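The fault that did not stop the machine

When a robot stops in the middle of a task, people call it a failure. I want to argue that the more serious failure is the one where the robot continues.

At Telbridge we had such a case in May. The work was simple: two arms, two gloved hands, a small white peg board and some coloured rings. After 592 cycles one hand began to report less grip force than it was using. The software believed the number and asked for more. For 36 cycles the hand pressed too hard, and no alarm came, as each value was inside its limit.

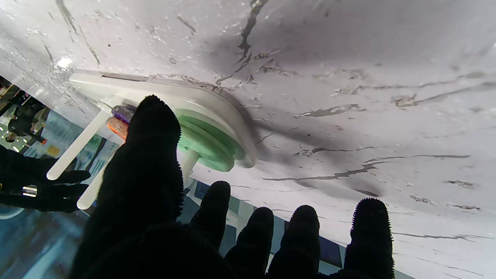 Gloved hand close to the white part, against the marble-patterned surface.

The supplier, Perić, answered that the sensor was within its tolerance. I do not doubt it. But a tolerance describes one sensor, and our problem was between the sensor and the glove. The knit material had become worn at the fingertips, and nobody had written in any manual how often a glove should be changed.

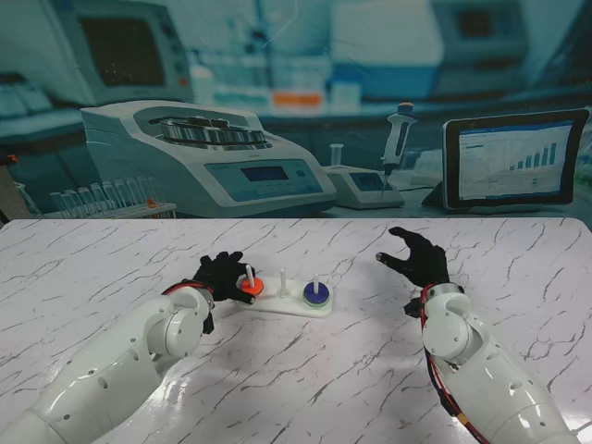 Two hands working over one small board make this worse. If one of them pulls a little, the other corrects, and the error is hidden inside a movement which looks quite normal. My colleagues in Bremden found the same effect in their own logs, 9 times, and each time the cycle was marked as a success.

I would therefore ask for a plain rule. When two readings of the same force disagree, the arms should stop and wait for a person. We will lose some cycles and the managers will complain. I would accept that.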